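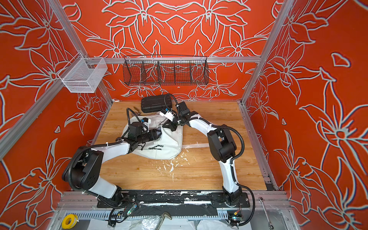 I gave up on the hallway in May. It had been painted the same gray since we moved in, and every time I came home from work I noticed the scuffs by the coat hooks and told myself I'd repaint. Then I decided I wanted wallpaper instead, and that turned a weekend job into a five-week one.

The first thing I did was order samples. Prustlow sends them out free but they're the size of a playing card, so you can't tell anything from them if the pattern is large. Droro charges for theirs and you get a proper sheet. I taped two of those up next to the front door and left them there to see how they looked in the morning and again with the lamp on. The green one went almost black after dark. The red one stayed red.

I was nervous about a big flower print in a narrow space. The usual advice is to use small patterns in small rooms, and I followed it in the downstairs bathroom a few years ago. From the doorway that bathroom looks like it has a rash. A large pattern at least reads as what it is. 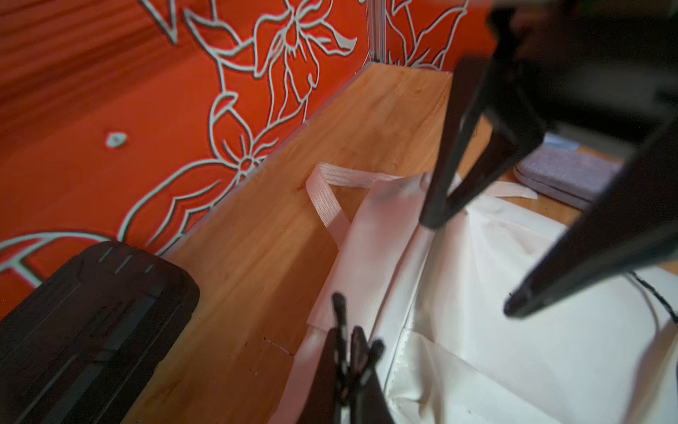

Big lilies on orange-red, with the outlines in white and pale gray.

What I hadn't planned for was the waste. With a large repeat you have to line up every strip with the one before it, and you can lose a lot off the top of each roll. I measured the wall, bought 3 rolls, and ran out with one strip to go. The fourth roll came from a different batch. The number on the label was 2056 and mine were all something else. Hajdu, the store in town, let me open it there and hold it up against an offcut. I couldn't see a difference so I took it. The last strip is behind the door anyway.

Paste: I used the Fernen ready-mixed tub. It's fine. It costs more than powder, but I've had lumps with powder and didn't want to find them halfway up a wall. One tub did the whole hallway and there's some left, which I've put in the basement and will probably throw out in two years.

Total for paper, paste and a new brush was more than I wanted to spend. The brush was the only cheap part. I also bought a 66-inch folding table for pasting and sold it on again the next Tuesday, so I'm not counting that.

There's one seam near the light switch where the edges don't quite meet. I've tried pressing it down and it lifts again -- I think I trimmed it too tight. I'll get some seam glue next time I'm at the store. The coat hooks are still in a box on the stairs.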